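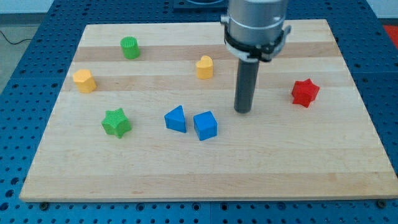
**9月 作業ノート/寄せ木まな板の仕上げ、続き**

朝8時、作業場の湿度計は前回と同じ値を指していた。针が動かないので軽く叩いたら動いた。前回までの湿度の記録は、参考程度に読むこと。

### 反りの件

Solheim向けの試作、長さ355 mmの板が反った。定規を当てると中央が浮き、机に置くと対角の二点でかたかた鳴る。裏返しても鳴る。楽器としてなら納品できる。

原因の候補はいくつかあるが、私は片面だけ先にオイルを塗って一晩平置きしたことを疑っている。塗ったのは私である。Vidarは木取りのほうを疑っている。木取りをしたのも私である。どちらに転んでも犯人の顔ぶれは変わらない。

年輪の向きは接着前に鉛筆で木口に矢印を書いておいたのに、鉋をかけたときにきれいに消えた。次からは写真を撮るか、木口に深めに書く。Tyraは番号を振って紙に控えている。そういう地道な方法は、教わる前に思いつきたかった。

対処として、桟を敷いて両面に風が通るように立て、二日そのまま置いた。かたつきは減ったが、消えてはいない。濡れ布巾を凹んだ側に当てる手もある。Souadの意見では「直るが、また戻る。人間と同じ」。今回は見送り。

### 接着

酢酸ビニル系と、耐水タイプの一液を比較中。圧締は同じクランプ、同じ本数。

- 酢ビ:はみ出しの掃除が楽。水に浸けた試験片は翌朝、指で開いた。まな板には使わない。最初からわかっていたことを確認できた。
- 耐水一液:浸けた試験片は割っても木部で割れる。合格。ただし乾いたはみ出しは石のように硬く、鉋の刃が欠けた。半乾きでスクレーパーを入れること。
- クランプを締めすぎた組は接着層が痩せている。締めると安心するのは板ではなく私なので、ほどほどで手を止める。

Cerettiの鉋盤は送り出しの最後で段がつく。出口側のテーブルを調整したが、今度は入口側で段がつくようになった。段は消えず、引っ越しただけ。板の前後に捨て材を続けて通すのが現実的。

### オイル

Stemowの食器用オイル、缶の番号2518。前の缶より色が濃い気がする。Kobeに見せたら「窓のせい」と言われ、窓辺を離れて見たら確かに窓のせいだった。

手順は以下で固定する。勝手に変えない(自分宛て)。

1. 空研ぎ。最後は240番。それ以上細かくすると吸い込みが悪くなる。
2. 水拭きで毛羽を立て、乾いてから同じ番手で軽くさらう。
3. オイルを両面と木口に塗る。**両面**。
4. 15分待って拭き取る。「もう少し置けばもっと染みる」は嘘で、ベタつくだけ。
5. 一晩立てて乾かす。

これを5回。木口は見るたびに乾いているので、本体より一回多く塗っている。どこへ消えているのか、板を切ればわかるだろうが、切れば板がなくなる。

Calaの蜜蝋ワックスは仕上げ用。匂いは一番いい。手触りも一番いい。水滴を置いて10分で白く輪が出た。見本を触りに来た人は全員これを選ぶが、使う人が選ぶかどうかは別の話なので、オイルの上に薄く重ねる組を追加した。

拭き取りに使った布は広げて水に浸してから捨てる。丸めてゴミ箱に入れない。前に一度、ゴミ箱がほんのり温かかったことがある。あれは冬だったので、一瞬ありがたいと思ってしまった。

### 重さの記録

浸水試験。小さく切った試験片、乾燥時はどれも200 gに揃えた。揃えるために半日削った。グラムに取り憑かれていた時間は工数に入れていない。

浸水後の重さはBintaの表に入れた。傾向だけ書くと、無塗装が一番増え、オイルのみがその次、オイル+ワックスが最小。順番だけ見れば、始める前に誰でも言えた結果である。それでも一枚だけ、オイルのみなのに無塗装より重くなったものがあった。木口に細い割れがあり、そこから吸ったらしい。削り揃えるのに夢中で見落とした。この一枚は除外せず、備考をつけて残す。Bintaいわく、都合の悪い行ほど後で役に立つそうだ。私の行は役に立つものばかりだ。

### 包丁の当たり

仕上げの違いは切った感触にはほとんど出ない。人参で試し、次に玉葱で試し、昼になったのでスープにした。傷の残り方はワックスありのほうが目立つ。表面の艶が途切れるので、浅い傷でも線に見える。使い始めの一週間で苦情が来るならここだと思う。

玉葱の匂いは塩と半分に切ったレモンで擦って、だいたい取れた。自分の手からは取れていない。

### 次回まで

- 反った板:さらに三日立てておく。途中で触らない。定規も当てない。
- 木口の矢印、控えを紙に残す(Tyra式)。
- 欠けた鉋刃を研ぐ。欠けが深いので砥石の前にグラインダー。
- 耐水一液の残りが少ない。発注はKobe。前回は私が発注して、酢ビが届いた。
- Solheimへの返事。「現在、板を落ち着かせています」と書いて、まだ送っていない。
- 湿度計、買い替えるか叩き続けるか決める。

16時追記:反った板に定規を当てた。変化なし。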